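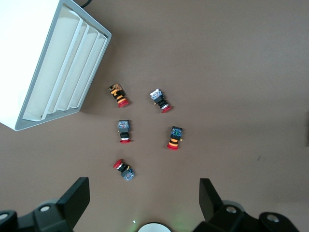
Banport promises 50 new charter berths by July

Banport says bareboat crews will have 50 more berths to choose from by July. Skippers have heard that before. The port made a similar pledge under its last manager, and 5 berths opened.

Villads Mogensen, who runs the charter desk at Troria, paid 3,832 euros for a season's mooring and still spent most nights anchored off Vandov.

"I'll believe it when I can tie up to it," he said. 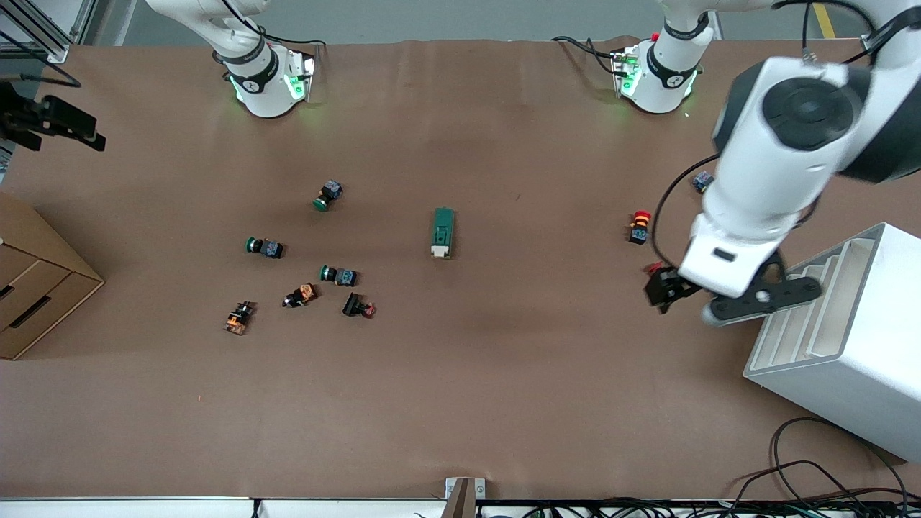
Work surface with two white robot arms at the far side.

Port spokesman Mogens Norðdahl would not say who is paying for the new pontoons.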